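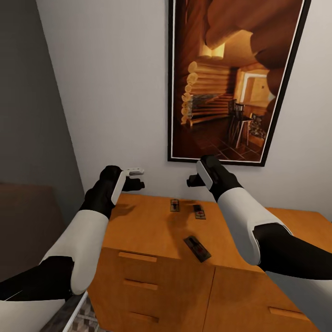

**Siddale gets its spring service**

If you've tried to book Siddale lately and found it greyed out, sorry about that, and thank you for waiting! Our two-armed simulated cell came back into the queue on 2nd May after its longest overhaul since November, and it is running beautifully.

For those who joined after the move to Grakik, Siddale is the bedroom cell: a wooden dresser against a plain wall, a pair of arms reaching in over it, and small flat objects laid out on the top. The mousetrap layout is the one most of you use. It's also the one that kept breaking, so it got most of the attention.

The trouble was contact. A mousetrap is a horrible thing to model well (and I say that with real affection). It's thin, it lies flat on the wood, and the mechanism stands up just enough to catch a fingertip coming in low. Our old collision shape was a plain slab with a bar stuck on it, and every so often a trap would start to shiver on the spot before anything had touched it. Leave it alone for long enough and it would creep towards the front of the dresser and go over the edge. Nikola Vasić ran 4,000 resets overnight with the arms parked, and 90 of them ended with a trap on the floor.

He traced it to two things. The slab was sitting a hair inside the dresser top, so the solver kept shoving it out again, and the mass had been typed in with the wrong units, which left each trap far too light to settle. He rebuilt the shape from scratch, corrected the mass, and lifted the spawn height so that every object drops a tiny distance and comes to rest by itself. The same overnight run afterwards lost none. I watched a good stretch of it the next morning with my toast and it was lovely - traps lying at all sorts of angles, perfectly still.

The arms came next. Áine Ó Briain looks after the real pair over at Buckley, and she sent us fresh joint readings so we could bring the simulated ones back into line. The right arm's elbow offset was out. You'd never have spotted it with the arm moving alone, but bring the two grippers face to face over the dresser and they passed at slightly different heights, which made any handover a lottery. The offset is now read from a file that Áine keeps up to date, so please don't type your own value over it. If you think it's wrong, tell her.

While the arms were out we went through the grippers too. Finger friction had been turned up and up by different people over the winter to get round the light traps, and with the mass fixed it was absurdly sticky. It's back at the value from the bench tests. Anything you trained against the old setting will probably feel a bit slippery at first. Give it a fair go before you reach for the slider!

A few smaller jobs got done at the same time:

- The home pose has been raised so the wrists clear the back of the dresser on the way out.
- Drawer handles have proper collision shapes, where before you could push a finger straight through them.
- The dresser top has a new grain texture, and shadows from the arms fall across it as they should. Depth people, this one's for you.
- The framed picture on the wall can be swapped from the scene menu. It has no collision shape yet, so a wrist passing through it won't raise a fault.
- Logs older than 3,000 episodes per user are archived to the Skamevis shared drive. Nothing has been deleted.

Looking after the cell day to day is easy enough. Run the settle check before a long job: it does 700 drops with the arms parked and prints a line for any object that is still moving when the timer ends. If you get a line, save the seed and send it to Nikola with the layout name. A seed is worth far more to him than a video. Please also put the arms back to home when you finish, as the next job picks up from wherever they were left.

Still on the list is the light on the left side of the room, which Nikola thinks is too dim low down on the dresser, and the drawers themselves, which don't open. Áine would like them for a two-handed task (one gripper holding the drawer, the other reaching in) and has started measuring runners at Buckley.

Booking is open again in the usual place, with short jobs given priority until the backlog clears.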